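Search this site
Search
Type and press enter

Keeping a sourdough starter when you only bake twice a month

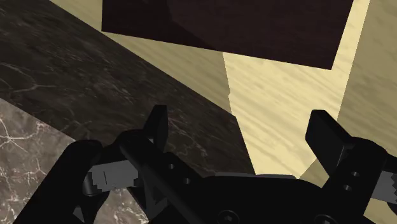
Do you have to feed a starter every day if you keep it in the fridge?

Once every 12 days or so is enough for mine, and it has gone longer than that without dying.

I started baking bread again in September after a gap of a few years. The first time I did it, I followed a book that wanted the starter fed in the morning and again at night, with most of it thrown out each time. I kept that up for a winter and used a lot of flour on something I mostly poured down the sink. Then I went on a trip, came back to a pink streak in the jar, and gave up.

The starter I have now came from Lovisa Myklebust, who lives downstairs. She gave me 2 spoonfuls in a jam jar and told me to put it in the fridge and leave it alone. Her instructions fit on the lid. I have changed them a little to suit how I bake.

The jar lives at the back of the bottom shelf. The night before I want to make dough, I take it out, stir in the gray liquid on top, and move a spoonful to a clean jar. I add equal weights of flour and water, 50/50 whole wheat and white for the flour, and leave it on top of the refrigerator with the lid loose. My kitchen is cool, so it usually takes until the next morning to double. If it hasn't, I feed it once more and bake in the evening.

What is left in the old jar goes into pancakes. I don't keep a separate discard jar anymore. I had one for a while and it turned into one more thing to look after.

The gray liquid bothered me at first. It smells like nail polish remover if you leave it long enough. It only means the starter is hungry. You can pour it off if you want a milder loaf. Pink or orange is different, and so is anything fuzzy. If you see those, throw the whole thing out and wash the jar in very hot water.

Flour matters more than I expected. I used the Westoto all-purpose for the first few loaves and the starter was slow and runny. I switched to Busden whole wheat for half of it and it picked up after two feedings. I can't say for sure it was the brand. I changed to whole wheat at the same time, and that was probably the reason. The white half is still Westoto and it's fine.

I weigh everything now. My last loaf came out of the oven at 846 grams, a bit lighter than usual, and the crust was darker than I like. I think I left the lid off the pot too long. The crumb was good, fairly even, with no big holes for the butter to fall through. I bake for toast and sandwiches, so that suits me.

Hooman Ghorbani wrote to me after my last post on bread and asked about drying a starter as a backup. I have done it once. Spread a thin layer on parchment, leave it out until it cracks, and crumble it into an envelope. Mine sat in a drawer over the summer. I put a pinch in warm water with some flour and it took almost a week to look like anything. It did come back, though, and I baked with it. Write what it is on the envelope. I didn't, and I came close to throwing it away when I cleaned out the drawer.

Freezing works too, from what I've read, but I haven't tried it. My freezer is full of soup.

I have been adding the salt later, after the dough has rested for half an hour, and it seems easier to stretch that way. I also stopped flouring the counter for shaping and use wet hands. It makes less mess and the dough doesn't stick much if you move fast.

Next I want to try a rye loaf in a tin. I have the tin and need to get the rye. If anyone has a recipe that doesn't call for molasses, leave it in the comments.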